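Aviation Safety Data Analyst, Occurrence Reporting (12-month contract)
Plonemgate — Stenar office, hybrid
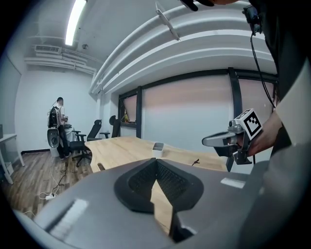

Two handheld grippers, one with a tag cube mounted on top.

Plonemgate processes occurrence reports for regional and charter airlines. Reports come in from flight crews, ground handlers and maintenance stations, and are coded, checked and returned to each operator's safety department. We are hiring one analyst to join the Stenar team for a fixed term of 12 months, with a start in January.

The work

The analyst codes incoming reports against the in-house event taxonomy, matches them with flight data extracts where the operator supplies them, and prepares the monthly trend tables. Most reports concern unstable approaches, bird strikes, ground damage and cabin events. A smaller share involves engine or flight control faults, and these go to a second reader before release.

Coding is done in Tekivach, our report database. Training in Tekivach is given during the first month. Extracts and trend tables are written in SQL and Python.

The post does not include accident investigation or contact with the press. The analyst may be asked to supply records to an operator that is itself answering questions from investigators, and must follow the disclosure procedure when doing so.

Required

Degree in engineering, statistics or a related subject, or equivalent time in an airline safety, operations or maintenance control post
Working knowledge of SQL
Ability to read a technical log entry and an approach chart
Clear written English

Useful

Experience with flight data monitoring
A pilot, dispatcher or aircraft maintenance license, current or lapsed
Knowledge of a second language used in crew reports

Conditions

Full time, with two days a week in the Stenar office. Wednesday is a fixed office day for the coding review. One trip per quarter to the Dai office is expected — travel and lodging are paid. The analyst joins the on-call roster after the third month. Reports rated high severity must be opened within 75 minutes of receipt, including on weekends when on call.

How to apply

Send a résumé and a cover letter of one page to Aishwarya Kaimal, Occurrence Reporting. Selected applicants will receive a coding test of 13 de-identified reports, to be completed at home. The pass mark is 70 percent. Interviews are held in person or by video and last one hour.

Applicants must pass an airport background check before the start date.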